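Open Day at the Renevgate Hall, or How I Spent 15 Dollars on Parking

The Renevgate trade hall opens its doors to the public every August, and I go every August, mostly for the snacks. The program promised 80 exhibitors. The woman scanning tickets told me they'd had 1,867 people through last year, in the tone of someone who had personally scanned each one.

I started at the Madigan stand, where they sell shelving, and got out again with only two brochures. Then coffee. The queue for the proper cart wound past the cloakroom and had stopped moving in any way I could detect, so I wandered off across the grey carpet to see what the smaller stands were offering. Refreshments at these things follow a strict scale. Big firms do pastries. Medium firms do mints in a bowl. After that you're into fruit, and the fruit is always apples, since no one has ever been tempted to take two.

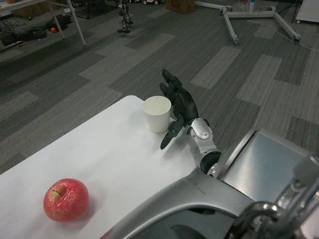

Deirdre Horgan thinks I'm being unfair to the apple, and wrote to tell me so after I grumbled about it in my last report. An apple, she says, can sit out from nine until closing and still be worth eating, and she'd like to see a custard Danish try it. She also wants it noted that a plain paper cup is the right size for fair coffee, given what fair coffee tastes like.

Fine. I concede the Danish. I won't concede the coffee, which at the Fimodex stand came from an urn and had the colour of a wet footpath. I drank it anyway. By then it was half past ten and I'd been up since five.

The white tables are the same ones as last year, hired in by the hall. Put one red apple on that much white tabletop and it looks as if it's waiting to be interviewed. 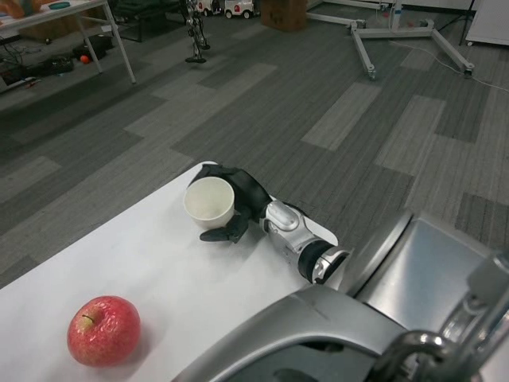

The carpet deserves a word too. It's laid in grey planks, light and dark, staggered, and after a couple of hours of looking down at it I felt I was walking on a very long barcode. It is kind to the feet, though, and last year's bare concrete was not.

Jondden had the best giveaway, a tape measure, limit one per visitor. The afternoon talk on storage had 600 seats set out and a great deal of choice as to where you sat. I stayed until the slides froze, ate an apple on the way to the car, and found it perfectly good. Deirdre can have that one.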